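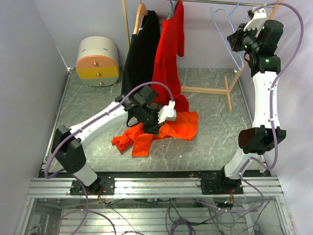 An orange-red garment on a grey marble-patterned work surface, with two robot arms mounted in front.

When Tondberg told its media agency it wanted to come off television for the summer, Maximiliano Ibarra asked for the request in writing.

"I wanted to be sure they meant all of it," he says. "Clients say they're leaving TV and what they mean is they're dropping the late spots. Tondberg meant the lot."

The outdoor clothing retailer's last television ad ran in December. Its budget has gone to regional radio, bus shelters and a small amount of paid search, a plan Ibarra put together at Casus over three weeks. The new campaign started on 13th January and runs for 18 weeks.

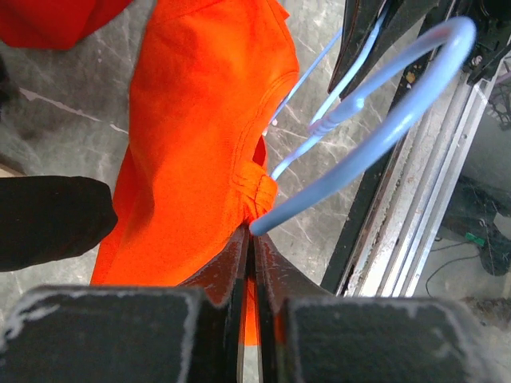 An orange garment and a light blue plastic hanger
Black gripper fingers, below

Radio takes the biggest share. Casus has booked 1,477 spots across 51 stations, most of them outside the capital cities. Ibarra says the metro breakfast shows were looked at and ruled out early on price.

"You pay a lot for breakfast in Sydney and half the people hearing it aren't near a Tondberg shop," he says. "In a town with one shop and one main station, the sums are easier. The station manager usually knows where the shop is."

The spots are 30 seconds long and were written by Myklebust, which also made the retailer's television work. There are three versions, and local announcers read two of them live. Ibarra admits the client was nervous about that.

"They wanted to approve every read. You can't, on a live read. We gave the announcers a page of facts and a list of words to stay away from – 'bargain' was on it – and left them to it."

He is less certain about the bus shelters. The sites were bought late, after another advertiser pulled out, and a few are further from the shops than he would have liked.

"Some of those I'd hand back if I could," he says. "They were cheap, and that's about the best I can say for them."

Results will be measured by Grivano, a research firm that will survey shoppers in towns with the radio ads and in similar towns without them. The first figures are due halfway through the campaign. Ibarra would not say what increase in sales Tondberg is looking for, but he says there is a number and it is written into the contract.

Asked whether the client might go back to television next summer, he says the networks have already been on the phone.

"They ring me and they ring Tondberg. The rates they're offering now are better than the ones we had last year, so leaving was worth something. I've told the client to wait for Grivano before they answer anyone."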